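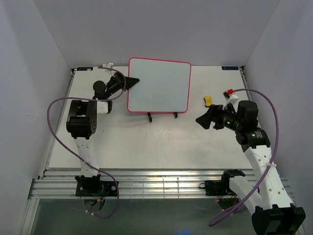
Kofler two-arm whiteboard policy, reviewed after a month on our bench

I've been putting off writing this one up, mostly because I kept changing my mind about it. Kofler is a training recipe for small two-arm setups, and the part everybody asks me about is the whiteboard wiping task, so that's what I spent most of November on. You give it demonstrations, it trains one policy for both arms, and the idea is that one arm steadies the board while the other does the erasing.

Getting it going was easier than I expected! The install took me an afternoon, and the config file is short enough to read over a cup of coffee. I did trip over the camera settings (the recipe wants a fixed view and gets very fussy if you crop it later), but the error message told me what was wrong, so no hard feelings.

I recorded 70 demonstrations, all with the little pink-framed whiteboard standing up on its feet. If you try this, please don't start with a board lying flat the way I did with Plerier last year. Flat is a much easier problem and you'll think you're further along than you are. An upright board wants to slide and tip, and that's where a second arm earns its keep.

So, results. I ran 17 trials with the board in its usual spot and got 13 clean wipes. Of the misses, 2 were the board going over backward, and the others were bad grabs at the eraser — the gripper closed a bit early and pushed it away. Plerier, on the same demonstrations, never learned to hold and wipe together. It held, let go, then wiped, and you can guess how the board took that.

What I love is the timing between the arms. The steadying arm gets there first and waits, and I didn't label anything to make that happen. It's lovely to watch (I made my whole family look at a clip over dinner).

What I don't love: move the board a hand's width toward the back and it gets lost. The paper describes a fix where you shift the board around while recording, and I'll believe it helps, but I'd already done my demonstrations by the time I got to that section. Put it on page one, folks. Training is slow too. I left it going overnight and it still wasn't done when I came down for breakfast.

Would I use it again? Yes, for anything where one arm holds and the other works. For plain pick and place I'd stick with Nondska, which trains faster and is simpler to debug. Next up is the marker cap task, with the board shifted around from the very first recording this time.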